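Soltani open day, who went?

gadgetgaz
Posted July 12, 2022
Drove up to Danutby for the Soltani open day. Packed. Towel demo was the pick of it, two arms passing a towel between them, no one touching anything. Worth the petrol.

tusura_fan
Was it quick tho? Saw the Tusura one in December and could of folded my whole wash in the time.

gadgetgaz
Not quick no. 15 minute queue, then you stand there willing it on.

bench358
Slow AND the bloke kept resetting it. Sorry, not sold. Sausage sizzle was better organised.

gadgetgaz
Harsh. Cloth is hard, mate. Got this off the wrist camera feed, they were handing out stills

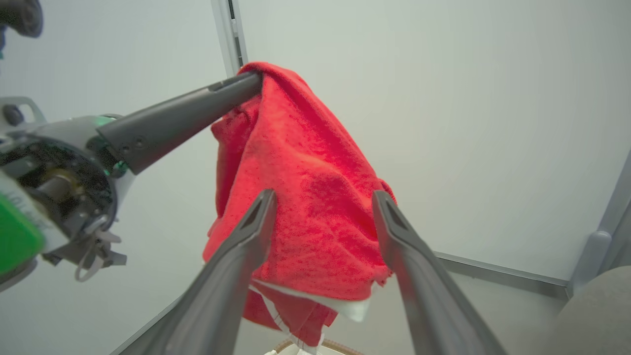 Red towel on one arm's finger, the other arm's gripper up close

tusura_fan
Ok that's a decent angle. Still reckon rigid parts is where the money is

bench358
Agreed. Colour me unimpressed til it does a fitted sheet

gadgetgaz
Neither can I. Anyone going to teh Gadetdale one?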